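Gilchrist bakery to give unsold bread to garden group

The Flindemer bakery in Gilchrist will stop throwing away the bread it does not sell. From October, everything left on the shelves at closing time will go to Pludulari, a garden and kitchen project on the other side of town.

The bakery said it throws out 392 buns, rolls and donuts in a normal month. Most of them are still good to eat on the same evening. Until now they went into the trash, and the shop paid for the pickup.

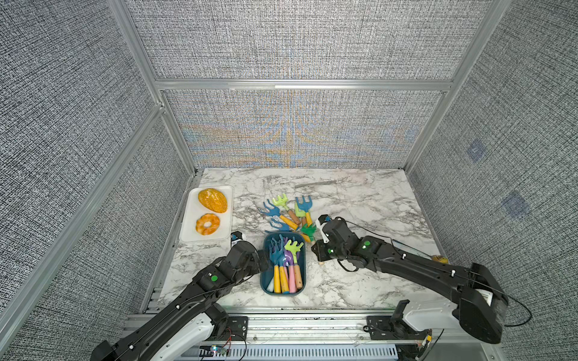 A bun and a donut on a white tray.

Under the new plan, a driver from Pludulari will come to the back door at 6 in the evening. Bread that is still fresh will be served with soup in the project's kitchen on Berau Street. Donuts and sweet buns will be given out the next morning together with coffee. Only bread that is too old to serve will go to the compost, and only in small amounts, as too much of it can bring rats.

Pludulari started as a shared garden and still has 10 beds behind the kitchen. In summer the beds give beans, onions and a lot of squash. The kitchen was added later, when the gardeners had more vegetables than they could take home. It now serves 100 meals in a week, and the project said that bread has always been the thing it had to buy.

The town has given 700 dollars for the first year. The money will pay for gas, for covered boxes and for a second shelf in the storage room. The bakery gives the bread for free and does not ask for its name to be shown in the kitchen.

Not all details are ready. Bread with nuts must be packed in a separate box, and the two sides are still talking about labels. The kitchen is also closed for part of the winter, and it is not decided where the bread will go in those weeks - a school in Berau Street has shown interest.

The garden will stay open as before, and people who want to help with the beds before the cold weather can come in the afternoon. Gloves and small tools can be borrowed at the gate. 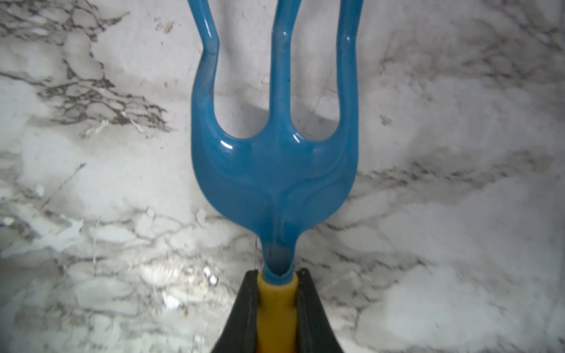

Do I have to sign up before I come to eat?
Meals are open to all, and there is no list. The kitchen only asks that groups of more than six people call one day before, so that there is enough soup.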